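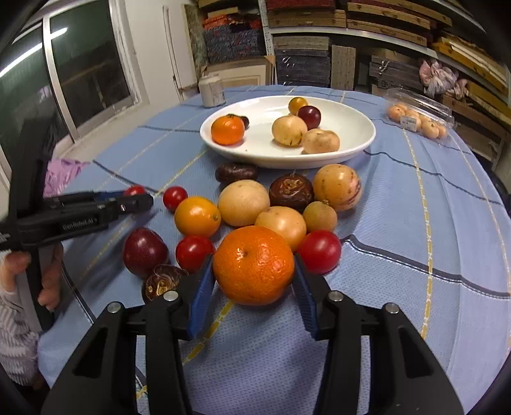

Two hand-held grippers at a table of mixed fruit in Cliscombe.

Can a machine put the fruit away without bruising it? A small group in Cliscombe has been trying to find out, and the answer so far is a cheerful "sometimes".

The group, which goes by the name Drakgate, has spent the winter teaching software to handle the sort of jobs most of us do without thinking. Folding a tea towel was first. Pairing socks came next and went badly. Now it is fruit, and they are clearly having the time of their lives with it.

The method is simple enough to try at home, if you had the kit. A person holds a gripper in the hand and does the chore with it — picking up, moving, setting down — while a small camera on the tool records everything. The recordings are then used to train a robot arm to do the same job. Drakgate wants 1,000 of these short recordings before it lets the arm loose on a full table, and it hopes to have them by June.

Fruit makes a wonderful test. A mandarin is big, bright and forgiving, and the padded fingers can take hold of it from almost any side. A cherry tomato is another matter altogether! It rolls when nudged, and too firm a squeeze ends with juice on the cloth. Plums are slippery, and pears have a fat end and a thin end, so the arm has to work out which one it is looking at.
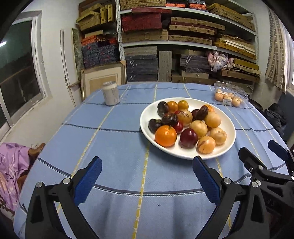

Arnout Van Beek

A heaped plate is harder still. When a plum, a mandarin and several pale yellow fruits are all leaning on one another, taking one away can shift the rest, and whatever the machine had planned to do next may no longer work. People adjust without noticing. The software has to look again and start its sums afresh, and in early trials it took up to 7 minutes to clear a single plate.

I watched one of those trials and it was gripping stuff. The arm hovered, dipped, missed a plum, backed off and came in again from the other side, which nobody in the room had expected of it. On its second go the plum came up cleanly and there was a proper cheer.

Shops are interested too. Kubíček, the greengrocer on the corner, has offered to let the group try its arm on the morning display, where fruit must be sorted, turned and topped up before opening. Plusville, a housing scheme for older residents, has asked whether a smaller version could one day unpack the shopping for people whose hands are not as strong as they were.

Both will need some patience. In the latest round of 100 picks the arm did well with anything round and firm, and poorly with soft fruit or anything hidden at the back. It cannot yet tell a ripe pear from one that wants another two days in the bowl, and it has never met a bunch of grapes.

Even so, the progress since the sock experiment is a joy to see. Two more chores are already on the list for the summer: loading a dishwasher and wiping down a shop counter. Drakgate will show the fruit sorting at an open evening in Cliscombe in June, and visitors will be welcome to have a go with the grippers themselves.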